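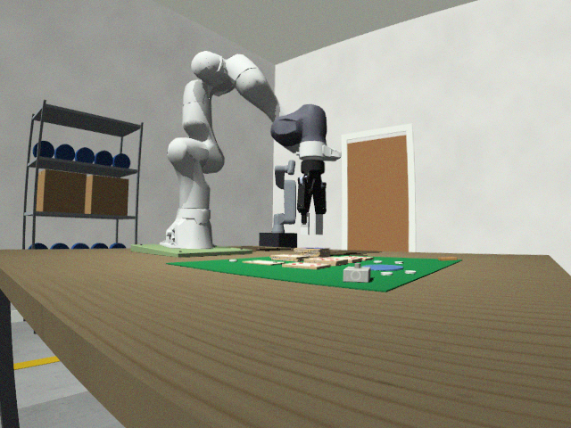 # Vendor wants me to re-teach the whole card cell because of one bad pick. Do I believe them?

Posted by **Prys Maddocks**

I look after a simulated card table cell: white arm on a mounting plate, two-finger gripper, green mat, dotted cards in piles, one blue stack that everything gets picked from. There are 26 taught positions in the Villca project file. The program has been running overnight in batches, and the last batch logged 3,393 picks before I stopped it.

Trouble is at the blue stack only. The gripper goes down, closes, and sometimes comes up with two cards, sometimes with none. Piles with red dots are fine. The single card with black dots is fine too, and that one is thin enough that I expected it to be the first to go wrong.

The integrator (Closar) looked at the log for maybe five minutes and told me the "cell calibration has drifted" and that I should re-teach all 26 positions. They would bill for it. I don't see how a simulated base plate drifts. Nothing loosened, nothing got bumped. Am I missing something, or is this what they say to everybody?

What I've done so far:

- Reloaded the scene from the saved copy. Same result.
- Slowed the approach to half. Slightly fewer doubles, same number of misses.
- Swapped the finger pads to the Jurnetti profile, which their brochure says "solves stack separation." It did not. I put the old ones back.

---

**Lucero Sánchez** replied:

Don't re-teach anything yet. You already have the evidence against it: if the base frame were off, the error would show up at every pile, and you say only one is bad.

Look at what's different about that stack. It gets shorter as you pick from it. A lot of these programs were taught with one fixed height for the pick point, and somebody was supposed to add a step-down and never did. Or they added it with a nominal card thickness that doesn't match the model.
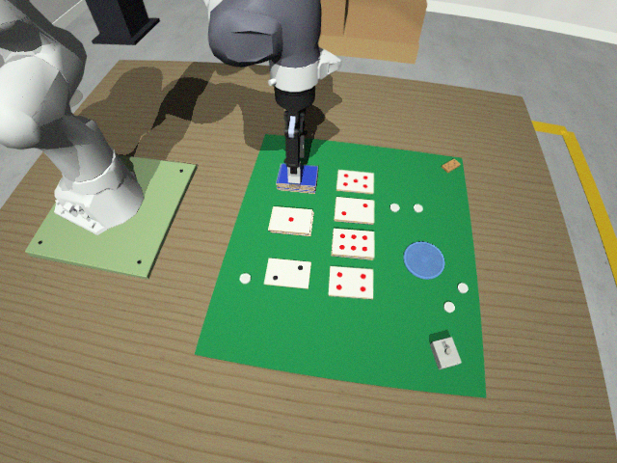
So before you pay anybody, open the pick routine and find where the Z value comes from. If it's a plain number, that's your problem. If it's a number minus a count times a thickness, check the thickness against the card model itself, and check that the count resets when the stack is refilled. I had one where the count carried over between batches. The first night was perfect and the second was garbage, and I got the same "drift" speech you did.

Order I would go in:

1. Save a copy of the project under a new name.
2. Jog to the stack at full height, fingers open. Write down the Z where the fingertips just meet the top card.
3. Run half the stack down, stop, and jog there again. Write that down too.
4. Divide the difference by the number of cards removed. Compare with what the program uses.
5. Only then touch the grip width. One change per batch, or you won't know which one mattered.

Also look at how square the stack is to the fingers. A stack with uneven sides will give you doubles even with a correct height, and slowing down helps that a little, which sounds like what you saw.
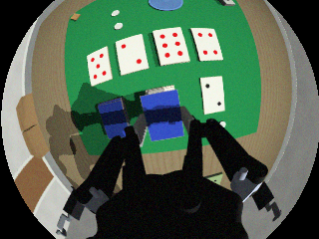 **Prys Maddocks** asked back:

Should I zero the gripper before step 2, or leave it as it is?

**Lucero Sánchez** replied:

Leave it. Take both readings with the gripper as it stands now, so they match the picks in your log. If you zero first and the problem moves, you've lost your comparison.

---

**Yhon Benavides** replied:

just retrain it on more data, worked for us. we did 2,599 extra runs and the picks got better

---

**Gladys Echeverri** replied:

Yhon, he has a taught program with fixed points. There's nothing in it to retrain.

I agree with Lucero on the height, with one reservation. Physics settings can do this too. Check the contact friction on the card faces and the simulation step size. If the step is too coarse, the fingers sink into the edge of the card before contact registers, and then you get doubles no matter what Z you use. Ours was set at 2 milliseconds and that was okay with thin parts. I wouldn't take that as a rule for your setup.

I would be careful with the Corkis add-on if anyone suggests it. It adjusts the grip for you and doesn't write down what it changed. We took it out in July and spent about a week finding all the values it had left behind.

---

**Prys Maddocks** added:

Z is a plain number. No step-down at all, and the comment next to it reads "fix later." I'm adding the count and the thickness tonight and will run one batch with nothing else changed. I've asked Closar to explain in writing which position drifted and by how much. No reply so far.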